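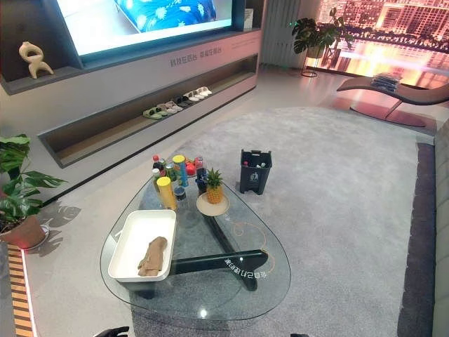
Londoño, 6 October 2023

Search the archive Search this list Go

Re: [tenants] Storage cages and the new key system

Yeison Castaño wrote:

> Does anyone know if the old keys still open the cages on the lower
> level? I was told the locks would be changed in January, but the
> letter from Fedunberg gives no month. Also, is the charge per cage
> or per household? We have 2 cages and I don't want to pay twice.

Yeison,

I called the Fedunberg office this morning. The old keys work until the new cylinders go in, and that is still planned for January. They will put a card in each mailbox with the day for your row. You don't have to be home for it, but the cage has to be cleared back from the door far enough for someone to stand there.

The charge is $18 per cage, so you would pay $36. I asked if they would make it one charge per household and the answer was no. It goes on the regular bill.

Cages 84 and up are on the other side of the boiler room and have a different type of lock. Those stay as they are. If yours is one of them, ignore the letter.

One more thing. The form asks for a unit number and a cage number, and several people have put the same number in both boxes. The cage number is on the metal tag above the door. If the tag is missing, call extension 663 and they will look it up.

Kuro

Contact the list owner | © 2023 Londoño Tenants List | Back to top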